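Cell 2 fault: left gripper stops short of the menu stand

The menu-handling task on Cell 2 was taken out of the run schedule on Friday after the left arm began halting on approach to the stands. The task has the two arms pick up standing and flat menus and sort them with a tray on the table. It had completed 1,000 cycles on the old cable routing with no protective stops. On the new routing it logged its first stop at cycle 166.
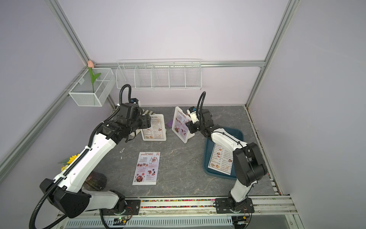
Fawzy Manipulation Lab -- Cell Operations

The stop is a joint torque limit on the left wrist. It is raised when the arm reaches toward the back of the table with the forearm extended. In that posture the corrugated conduit stands up in a tall loop over the wrist, and the loop resists the last part of the wrist rotation. The controller reads the added load as contact and holds position. The right arm keeps its own limits and does not stop with the left, so it can go on holding a menu stand while the other arm is locked. That second point is the safety matter, and it is being handled as a separate item.

Aurelio Nieto pulled the logs and replayed the approach at reduced speed. Findings so far:

The torque rise follows wrist angle and does not depend on which object is being approached. A trial with no stand at the target gave the same curve.

Gripper opening has no effect. The fault appears with the fingers closed and with the fingers fully spread.

The wrist camera calibration is within tolerance. An early theory that the arm was pressing into the stand was dropped.

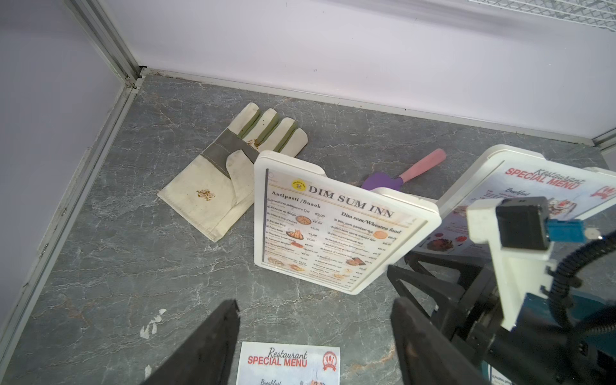
Left wrist camera, Cell 2: menu stands and work glove with the fingers open.

The conduit was replaced in June with a stiffer Bradent type after the previous one wore through at the elbow. The clip positions were carried over unchanged, and the new conduit needs more slack at the forearm than they allow. Ostberg has agreed to supply the softer grade, but delivery is open.

Until then the forearm clip moves back one position and the wrist speed is capped. Do not raise the torque limit to clear the stop -- the same limit protects hands during resets. A linked stop between the two arms is being wired on the Esholm bench and will be fitted to Cell 2 before the task returns to the schedule. Acceptance is 200 cycles with the cap in place, then 1,000 at normal speed, with no protective stops in either set.

Operators who see a wrist torque stop on any other cell should leave the arms powered, note the joint angles and send the log to Aurelio before resetting.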